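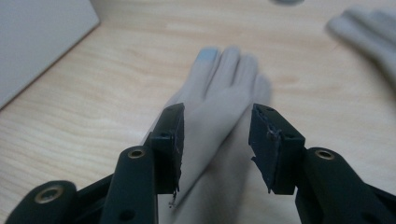 I have been trying to find out what the phrase "responsibly sourced hardwood" commits a seller to, and so far the answer seems to be very little. It's on the tag of nearly every table in the Guerra showroom out on the Nollton road, usually with a small leaf next to it. Ask which hardwood and you get a color. Light, medium, walnut tone. Look at the tabletop in the photo, pale beige going to cream with the grain plain to see, and tell me the species. I can't. I've heard people say ash or birch or rubberwood about tops that looked a lot like that, each with total confidence, and I would not bet lunch on any of them. And if I can't say what tree it was, I have no way at all of checking whether that tree came from somewhere it shouldn't have been cut.

That's my whole complaint, and I could stop there, but I've spent too many evenings on it.

Some background for anyone who hasn't read my earlier grumbling. We need a new dining table. I wanted one that didn't come out of a forest somebody had no business being in. This did not strike me as an exotic wish. I assumed there would be a label, I would look for the label, and I'd pay a bit more. What I found instead is a lot of labels, and the trouble is that they answer different questions. One says the factory is tidy. One says a percentage of the mill's total intake over a year was certified, so the board in front of you may be from the good part or from the other part. One, as far as I can tell, says the company paid to be a member of something.

The Guerra salesman was perfectly pleasant. I asked for the botanical name, the Latin one, because common names for timber are a swamp. "Oak" is mostly oak, fair enough. But "mahogany" gets hung on trees that aren't closely related to each other, and "ironwood" just means that somebody, somewhere, once blunted a saw on it. He went in the back, was gone long enough for me to sit in several chairs, and came out with a sheet that said "Species: mixed hardwood." I said that wasn't a species. He said it was what the sheet said. We were both right, I suppose.

So I went home and did what everybody does and got an app. I'd seen Stederholm recommended on a woodworking board. You point your phone at the wood, it thinks for a moment, and it gives you a name with a percentage next to it. I tried it on a chopping board I know to be hard maple, because I bought the plank myself from a yard where it was stacked and marked. It told me beech. I moved nearer to the window and it told me maple. I turned the board over and it told me beech again, and this time it was surer.

Now, I don't think the people behind it are crooks. I think they've been given an impossible job. The surface of a finished board is about the worst place to learn what it is. It's been sanded, sealed, maybe stained, maybe bleached by years of sun. People who do this for a living cut a clean bit of end grain and look at it under a hand lens, at the pores and how they're arranged, whether they're bunched up in the early growth or scattered evenly through the ring, and at the rays running across. Often even that only gets you to the genus. For a lot of the trees that people worry about, the protected one and the perfectly legal cousin look the same through a lens, and then you need a lab. A phone picture of a varnished top isn't going to get past that, whatever number it prints beside the name.

The number is the part that bugs me most. A wrong name I can shrug off. A wrong name with a high score next to it looks like evidence, and I can easily picture some shop screenshotting it and putting it in the listing. I've already seen an online seller say "app verified teak." Verified by whom, for what, against what?

I did try it properly, or as properly as a person can in a kitchen. I took four offcuts from the shed, all of them woods I was sure of, and ran each one twice, once on the face and once on the end grain. The app gave the same answer both times for 2 of the 4. I'm not claiming that's science. It's a sample small enough to fit in a shoebox and my lighting is terrible. But I was a lot kinder to it than a furniture warehouse would be, and I wouldn't buy a melon on those odds.

To be fair to the labels, since I've been rude about them: a few do have something behind them. If there's a chain-of-custody number printed on the invoice, you can look it up, and it should bring back a company name, a status, and the product types and species it covers. I looked up the one from the Guerra paperwork. It existed, it was current, and it covered garden furniture. The table was not garden furniture. I wrote to ask and got a reply that thanked me for my interest in sustainability.

I keep being told that it's the demand that matters, that if enough of us ask, the shops will have to know. Maybe. I've been asking since spring and what I've noticed is that the tags have gotten longer. There's a paragraph now where there used to be a line, and it still doesn't include the name of a tree. A cynic would say asking for information mostly gets you more wording.

There's also the argument that a pale, ordinary-looking wood is nothing to fret over because the trees in real trouble are the dark, heavy, expensive ones. I half believed this. It does hold for rosewoods, where the price tends to give the game away. But plenty of light-colored timber comes out of mixed forest too, and gets sold under trade names that cover a dozen trees, and a cheap wood can be cut illegally just as well as a costly one. So I don't find it much comfort.

Where I've ended up, for now, is secondhand. I found an old table at a house clearance on the far side of Nollton for $50, with two leaves that don't quite match and a burn mark from an iron. I have no idea what it's made of. Stederholm says cherry in the morning and alder after supper. Whatever it is, it was felled before I could have had any say in it, and that settles the part I was losing sleep over, though I realize it does nothing for the forest either way — someone else will buy the one in the showroom.

I still want the Latin name off that tag. I've written to Guerra again, and this time I asked only for the species and the country of harvest, two things, one line each. If they answer I'll put it up here word for word.

Posted in August by Pisetti

Print this post | E-mail this post

Contact | © Pisetti, all rights reserved | Back to top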